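Chapter 4
Choosing a Hand: How to Compare Grippers Fairly

What you will be able to do after this chapter
Set up a grasp trial that another team could repeat.
Tell a finger problem from a camera problem.
Read a results table without being fooled by the average.

Ask ten people in a robotics lab which gripper is best and you'll get ten stories. One swears by suction. One built a three-fingered hand in graduate school and still keeps it on the shelf. The stories are fun, and they often hold a good clue, but you can't order parts from a story. You need trials, and trials are what this chapter is about.

We'll follow one comparison from start to finish. In April, Inès Brunet and Dimas Sumampouw had to pick a finger design for the Grokcombe project, which handles small household goods. They had two candidates. The Buken finger is narrow and stiff, with a flat pad. The Sabatier finger is wider and bends a little around whatever it closes on. Both fit the same housing, and that made the pair a wonderful teaching case: you can swap one part and leave everything else alone.

Their first plan was simple. Mount each set of fingers, pick up 14 objects, and count the drops. They ran it on a Monday and finished by lunch. The Sabatier fingers won easily, and Rosine Cordier, reading over the notes that afternoon, asked which objects had been picked up first. It was the same order every time, and the Buken fingers had always gone first, while both operators were still getting used to the controls. The whole result might have been practice. Everything had to be run again, with the order shuffled.

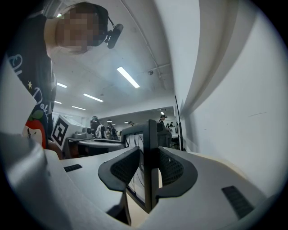

Hand-held grippers are a great way to begin a comparison like this one. A person does the moving, so you can try out a finger shape long before you've written any arm control code, and you find out quickly which grasps feel natural. You also find out what the tool's own camera gets to see. With a wide circular view, both fingers and their grid-textured pads stay visible at the center, and there is still room for the ceiling lights, a wall and people farther back. A square black-and-white marker on a white cube can be in view too, even when the cube is tilted and the marker sits on its corner like a diamond. All that coverage has a price. Anything thin that is seen edge-on, such as a flat framed object between the fingers, gives the camera very little to work with, and a grasp may be recorded as poor when the fingers did fine.

So we will treat the fingers and the camera as two separate things under test. Section 4.2 holds the camera fixed and changes the fingers. Section 4.3 does the reverse. In Section 4.4 we move the same fingers onto the Ronarberg arm and see how much of the hand-held ranking survives. (Quite a lot, but the surprises are the best part!)

The second round gave 2000 hand-held grasps, and 127 of them were marked "unclear" by at least one reviewer. Before you read on, decide what you would do with those.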